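# Diffusing film or exterior shade for a north-slope skylight?

### gable_end_27

Workshop with a long skylight along the high side of the ceiling. Clear double glazing, dark frames, light gray ceiling panels sloping down from it. The panels are fine. The glass is the problem: anyone who looks up from the bench gets the full sky, and then needs a few seconds before they can read a dial again.

Meter on the bench reads 900 lux on an overcast noon with the electric lights off, so I have light to spare. Two quotes so far:

- Druster interior diffusing film, applied to the inside face
- Exterior mesh shade on a fixed frame, fitted by Atanasov

The film is much cheaper. Has anyone lived with either one for more than a winter?

### lowpitch

Film, if the glass maker allows it. Check that first. Some sealed units are not warranted with anything stuck to the inner pane, especially a film that absorbs heat. Ask for the answer in writing with the unit type on it.

We put Druster on five panes in April. Glare at the bench is much better. The glass itself is still bright when you look at it, but the edge between pane and frame is softer.

### tread_and_riser

I disagree with film for this. A diffuser doesn't remove the bright patch. It spreads the light, and in direct sun the whole pane can become the source. With clear glass you at least have a sky that changes with the angle. I have seen offices where the film made things worse at desks that were fine before.

Exterior mesh cuts the total light and the heat before either one gets in. You said you have light to spare.

### lowpitch

He also said north slope. Direct sun is a small part of the year there, early and late in the day in summer. For an overcast sky your argument mostly goes away.

### gable_end_27

Correct, north slope. We get a low strip of sun on the east wall in June and that is all.

The warranty question has gone to the glass supplier. No answer yet.

### putty_knife

Before spending on either, look at the frames. Dark frames against a bright pane is the highest contrast you can build. Ours were charcoal and we repainted the inside faces with Brinis matte white, two coats over their primer. It took one weekend and a rented platform. The glass reads the same on a meter but it is less tiring to work under.

Mask the gaskets. Paint on a gasket cracks and then drops flakes on the bench.

### tread_and_riser

Agree on the frames. White reveals too, if they are deep enough to matter.

### gable_end_27

The reveals are shallow, under 9 inches. Could I line them with Plastivum sheet in place of paint? I have offcuts.

### putty_knife

You could, but it is glossy on one side. Put the gloss face down against the substrate or you will get a second set of highlights. Leave an expansion gap at each end.

### lowpitch

Gloss matters for more than the reveals. Anything curved and satin under a skylight will show a long streak of it, and film helps there more than paint does. Can you post a view looking up? The slope of the panels relative to the glass would settle whether they are picking up enough light to balance it.

### gable_end_27

Looking up toward the glazing by daylight. The sloped panel is lit evenly and the panes are close to plain white. Streak on the gray cylinder as lowpitch describes.

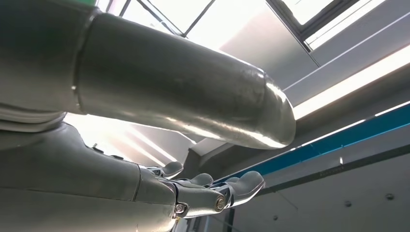
### lowpitch

Panel is doing its share. I would paint the frames first, live with it for a month, then take the film quote if the glass supplier says yes. Leave the mesh until you have a heat complaint.

### tread_and_riser

Frames first, fine. I still want a sample of that film taped up on one pane before you order the rest.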